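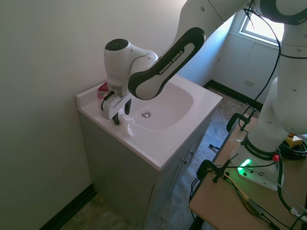 Crescencio Echevarría asked whether a house rule for an arm next to a sink needs to be any longer than "keep your hands out". It does, a bit. So this is what we work to at Durnine.

2 min read

1/ Clamps first. Both get checked by hand before power goes on, and again after lunch. If the base shifts, every saved position is wrong.

2/ The stop box stays on the table, where the operator can reach it without leaning over the arm. Cables don't go on top of it.

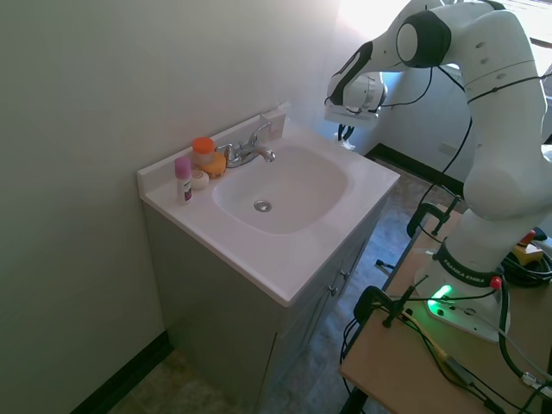 Arm beside the vanity, toiletries on the left of the counter.

3/ Green light on the base means treat it as able to move. Don't reach in to straighten a jar. Stop it, then reach.

4/ Write down what is on the counter before each run. We did 106 runs in February and had to throw some out over a missing note. My fault, I'd left the column off the Lollow sheet.

5/ The tap stays off at the wall for the whole session. Arroyo wanted this optional. I said no. 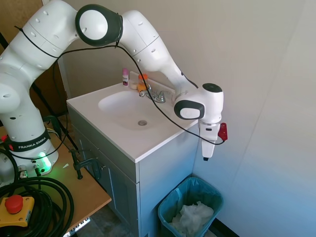 Same sink from the other side, stop box on the coiled cable.

6/ One person runs the arm and one person writes. Swap every 100 runs, sooner if you're tired.

7/ Any contact with the basin or tap gets logged, even a light one. The form is one page. Ask me for a copy.

208 likes · 31 shares · 3 comments

Stilo: Do you do the clamp check with a torque tool or just by hand?

Durnine Bench: By hand. Tool once a month.

Maureen P: We don't log light touches. Might start.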